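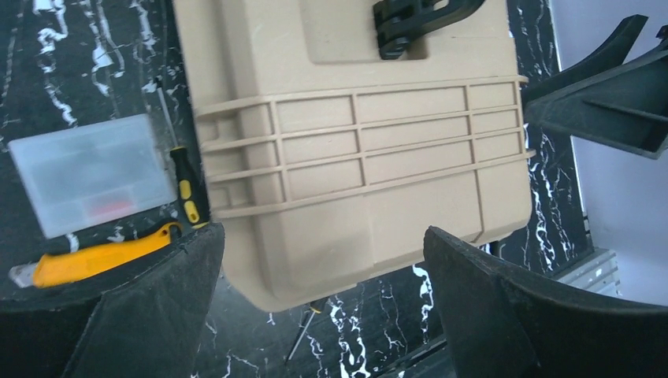

Slide 1. Ribbed case in beige hard plastic.

Opening. Introduce self, Leltside tooling group. Subject is sink marks and rib proportion in molded housings. Questions at the end, except on units, which can be asked at any point. All dimensions are in millimeters.

Slide 2. Why ribs. Stiffness in bending goes up with the cube of section height. Doubling the wall thickness costs material and cooling time. A rib gets most of the stiffness for a small part of the plastic. Do not derive this. The derivation is in the handout.

Slide 3. What goes wrong. The junction of rib and wall is thicker than either one. It cools last, shrinks last and pulls the opposite face inward. Gloss surfaces show it first. Light texture hides shallow sink but not deep sink.

PAUSE. Pass the Homska samples to the left side of the room.

Slide 4. Proportions. Rib base at half to two thirds of nominal wall. Height no more than three times the wall. Draft at least half a degree per side. Spacing at least twice the wall. Someone will ask about glass-filled grades. Shrinkage differs along and across the flow, so the lower end of the range is safer, and warp becomes the main concern.

Slide 5. The Tawhiri trial. Trial run of 2,000 shots in February, one cavity, one resin lot. Inspection rejected 314 parts for visible sink before the rib base was reduced. After the tool change, 11 rejects in a second run of the same length. Mỹ Từ did the inspection both times, under the same lamp. Hold pressure was left alone between runs. Say this clearly, it was the main objection at Grastville.

Slide 6. Crossing ribs. Where two ribs meet, the local mass is higher again. Options are coring out the intersection or offsetting the ribs. Coring adds a pin, and the pin needs maintenance. Varela prefers offsetting. Show both sections, then go back to the plot.

Slide 7. Open items. Long ribs with no venting at the tip still burn on the Leltside tool. Vented inserts are quoted but not ordered. Thảo Lương has the drawings.

Skip slide 8 if past the half hour. Go to questions.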